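Tikimano Bedding Demonstration Project
Progress report to the Rotau Fund, second reporting period
Last updated: 2018-02-03
Print this page | E-mail this page
Search this site Enter keywords Go

Prepared by Chia-hao Poon, with hardware notes from Lutz Pfeiffer

Summary

Work in this period was on collecting bed-making demonstrations by remote control on the two-armed platform. The first stage of the plan, hand-guiding the arms through fixed motions, closed in July and is reported only where it affects the present results. The target for the period was 96 accepted demonstrations of the duvet task. That target has been met. Training on the accepted set has started and no policy results are claimed here.

Changes since the last report

Hand-guiding gave clean joint trajectories but poor contact data. With a person holding the forearm, the recorded wrist loads included the person's own push, and we could not separate the two reliably. Remote control removes this. The operator wears tracked gloves and sees the head and wrist camera streams; finger commands are retargeted from glove joint angles to the robot hand. The cost is that the operator has no sense of touch and must judge a grasp by eye.

Each demonstration is stored as synchronized joint positions, commanded positions, wrist loads and video. Segments are labelled approach, grasp, lift, travel and release. Labelling is done by hand by the person who did not operate.

Wrist cameras

The wrist views were added at the request of the fund's technical reader, who asked how the operator could confirm that cloth was between the fingers before lifting. They have proved useful at close range, where the head view is blocked by the back of the hand. Motion blur is a limitation at normal travel speed, and operators have been told to slow the hand during the last part of the approach.
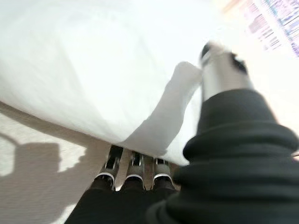 Figure 1. Wrist camera view, fingers near the lower edge of the white material.

Exposure was fixed early in the period and later returned to automatic. White bedding in daylight leaves little usable contrast at either setting. The software now applies a local contrast step before display to the operator. The stored video is left unprocessed so that the training code can apply its own.

Operator procedure

The written procedure is at revision 9. The principal change is a neutral hand pose at the start of each recording, held until the glove calibration check passes. Before this was introduced, a drift in thumb offset could go unnoticed for a whole session, and demonstrations had to be discarded as a result. The check compares commanded and measured finger angles with the hand open and rejects the start if any joint is out of tolerance.

The procedure also requires that the operator look at both hands in the head view before first contact. Where one hand is idle it is parked clear of the cloth, and the label file records it as parked so that its small movements are not learned as part of the task.

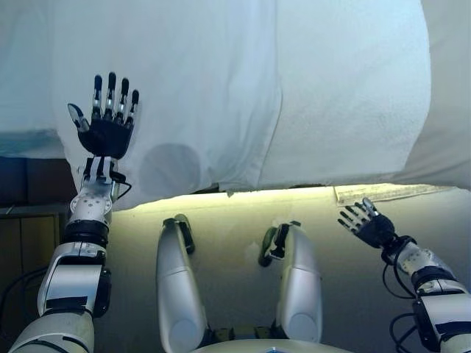
Finger and hand hardware

Grumcombe supplied replacement fingertip pads under the existing order. Two pads were changed in the period, both on the right hand, after the surface had polished and would no longer hold a thin fold. Lutz Pfeiffer has proposed a replacement interval based on logged grasp count in place of visual inspection. We support this and have added the counter to the session log.

The wrist covers restrict rotation slightly near the limit of travel. Retargeting now clips the commanded rotation before that point. Operators report that the clipping is noticeable but not obstructive.

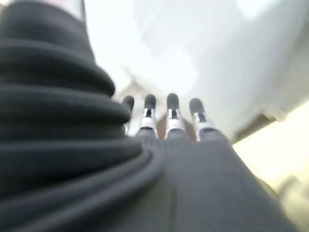 Figure 3. Back of the hand and fingers from the wrist camera, ribbed sleeve at left.

Task definition

The duvet task is divided into two parts. In the first, one hand takes hold of the duvet near its edge and lifts it. In the second, the cover is drawn toward its final position while the other hand stays open over the bed, ready to smooth or hold down the cloth. Pillows and throws are left in place and are not manipulated. Their position is not controlled between recordings, as we want this variation in the data.

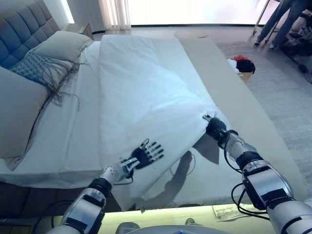

Grasp location was at first left to the operator. The two operators settled on different habits, one taking the corner and the other taking the side edge further down, and early training runs averaged between them and closed the fingers on nothing. Since then the corner grasp has been specified. Side-edge demonstrations are kept in a separate set and will be used when the task is extended.

Acceptance is decided from the head video by a reviewer at Tomaszewski who has no access to the labels. Reasons for rejection are entered as free text at present. A fixed list is being drafted.

Outstanding items

Glove calibration still takes longer than planned. The wrist load sensor on the left arm shows a temperature offset during warm-up, and a correction is under test. Storage at the Tikimano site is adequate for the next period only if the head stream is compressed; we ask the fund to confirm that lossy compression is acceptable under the data agreement.

Next period

Train and evaluate on the corner-grasp set. Begin recording with a second duvet of different weight. Report the acceptance rate separately for each operator.

Print this page | E-mail this page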